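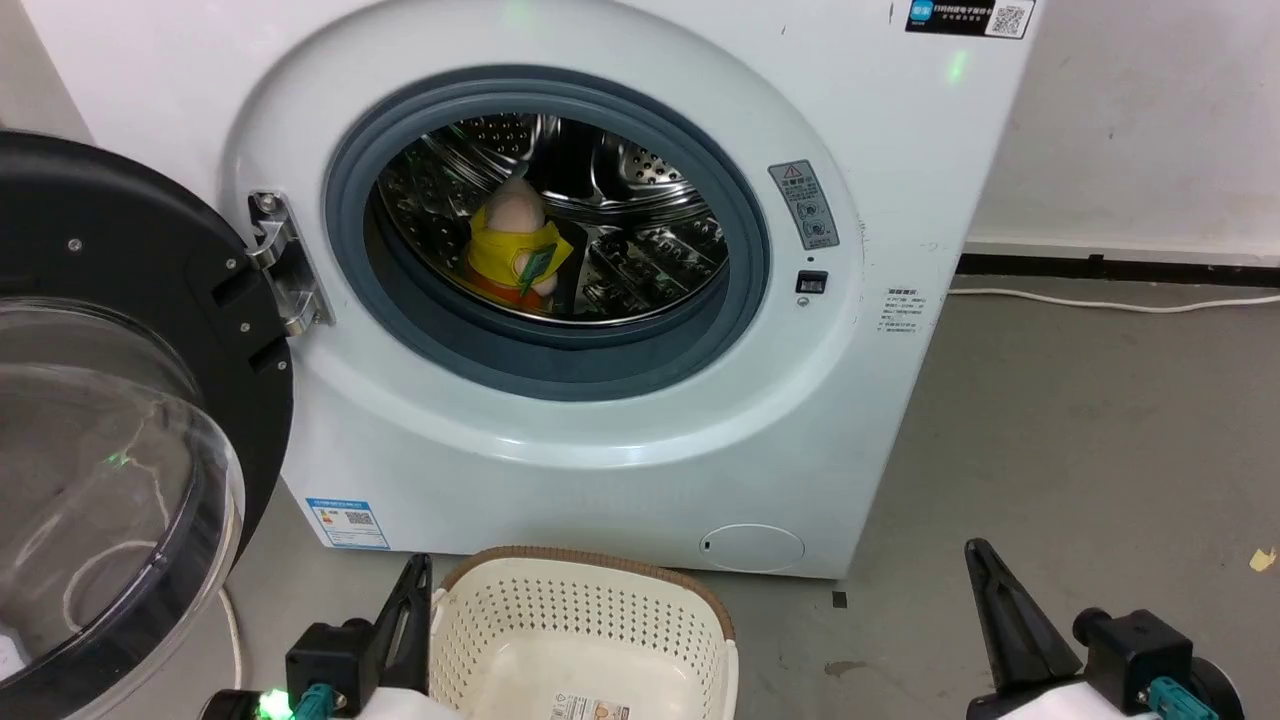 Washer unload station, basket between the two grippers, plush toy still in the drum.

Tirnley two-arm kit for washer unloading: is the gripper package worth adding?

Posted in Home and Light Commercial Automation

I am looking at the Tirnley bench kit (two arms, head camera, controller) for a front-loader unloading task. The base kit ships with parallel grippers that have short flat pads. Tirnley also sells a long-finger package for 900 extra, and the product page says it is "recommended for appliance work" without saying why.

My setup: one standard front-loading washer against a wall, door opens to the left, laundry basket on the floor in front. Loads are small, mostly single soft items for now. I want the arms to reach into the drum, pick the item, and drop it in the basket. Closing the door would be nice but is not required at first.

What I need to know:

Does the long-finger package make a measurable difference for soft items in a drum, or will the stock pads do?

Does the head camera see far enough into the drum, or do I need wrist cameras too?

Has anyone used the Medimstead service plan? It is 400 a year and I can't tell what it covers beyond replacement fingers.

sabbagh_bench
Posted in October, 3 replies

drumlight
We have run the kit on a front-loader since spring, so I can give you numbers for our machine only.

Stock pads: we tried them for a week and stopped. The pads are wide compared to the gap you get between a soft item and the drum wall, and the housing behind them hits the rubber seal when the arm goes in at any angle other than nearly straight. With the long fingers we logged 70 pick attempts on plush toys and small towels and had 7 misses. Most of the misses were items lying tight against a lifter paddle, where the finger closes on the paddle instead of the fabric. Turning the drum a little by hand before the run fixes that. There is a routine in the controller that pushes on a paddle with one finger to do the same thing, but it is slow and we leave it off.
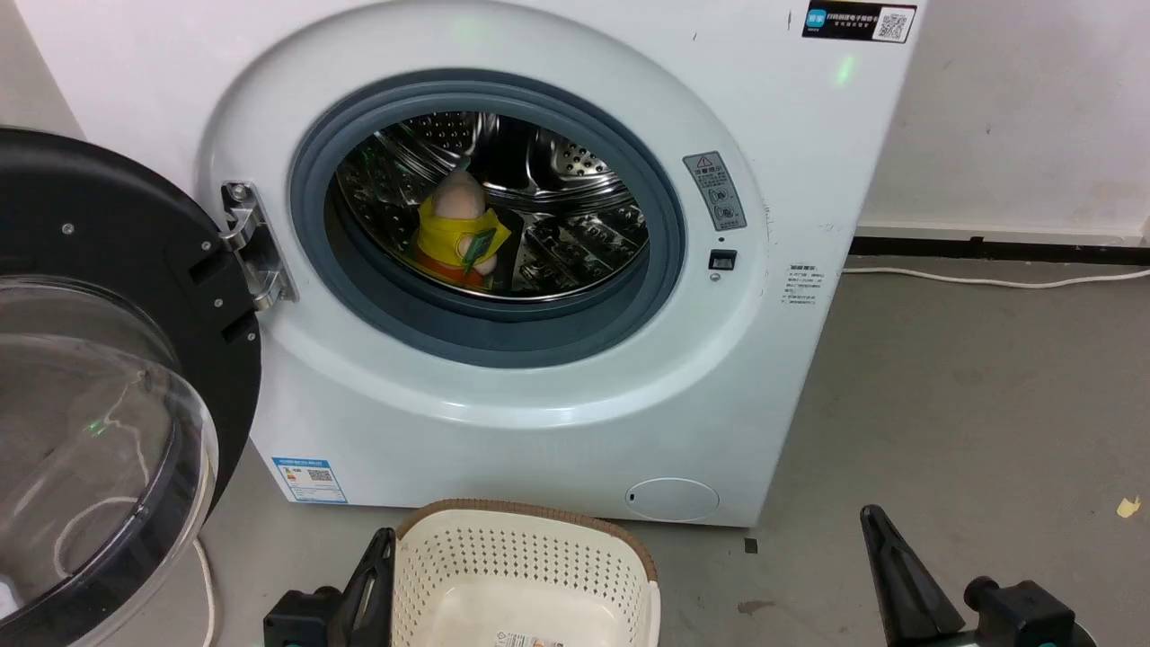

Basket position matters more than the manual says. Keep it centered on the porthole and close to the machine, then teach the drop point with the basket in place. If it moves more than a hand's width, reteach it. We put tape on the floor. Also set a keep-out zone for the open door. The default zone in the software assumes a right-hand hinge, and on a left-hinged machine the left arm will plan a path straight through the glass. You mirror it under Workspace, then Fixtures, and you have to restart the controller before it takes effect — saving alone does nothing.

On cameras: the head camera is enough for light-colored or bright items in the near half of the drum. Steel throws back a lot of glare, and dark socks at the rear are a guess at best. We added one wrist camera on the right arm and that covered it. I would not buy two.

pralla_user
Get the long fingers. I had the Pralla arms before and it was the same story with short pads.

No idea about the service plan.

torque_and_lint
I have the Medimstead plan. It covers fingers, the finger joint, cables, and one remote calibration per year. It does not cover the gripper motor after the first year, and it does not cover water damage at all. That exclusion is in the second page of the terms, so read it if your items come out damp. Turnaround on a replacement joint was almost 7 working days for me.

I disagree a little with drumlight on the stock pads. If you only ever handle one towel at a time they can be made to work by lowering the arm mount and going in flat. It costs you reach at the back of the drum, though, and you lose the clearance you would need later for closing the door. For 900 I would still rather have the fingers.

One more item: check the seal after the first dozen runs. The finger tips are pointed and mine left a scuff on the lower lip of the gasket. I dropped the approach speed and raised the entry height slightly, and it has not gotten worse.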